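Search this site
Search

October 6, 2026
By Els Kuipers

4. What changed for the people at the bench

Before the arm came to the Uvness site, sorting was a job people did side by side, and a good deal of what they knew about it had never been written down. We spent April with the day crew, drinking far too much of their coffee, and we are grateful for how patiently they answered the same questions over and over. Of the 53 people we interviewed at the two Steltbridge sites, most began by talking about their hands and only later about the machine.

What they told us was gentler, and more mixed, than we had expected. Lifting and reaching went down, and everyone was glad of it. Talking went down too, and that was missed (several people brought it up before we had even asked!). The new work is mostly checking: a worker reads a grid position from the plan, looks at the simulated view, and decides whether the arm may go on. The crew soon had a way of speaking for this, and "she's at E6" could be heard across the room much as "pass me that one" used to be. 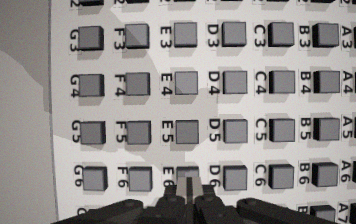
Figure 3. Simulated view of the labeled cube grid, with the gripper at E6.

Learning to trust that view took longer than the training plan allowed. The plan, drawn up with Medgate, set aside 2 days, and the older workers in particular felt hurried by it. They wanted to know how a shadow would look across the labels, and whether a cube at the edge of the view could be judged as fairly as one in the middle, and these seem to us very sensible things to want to know. Once the supervisors let pairs share a screen, the questions came more freely, and some of the old conversation came back along with them. We return to pairing in Section 5, where the Reuter shift logs are discussed.

Last updated: October 6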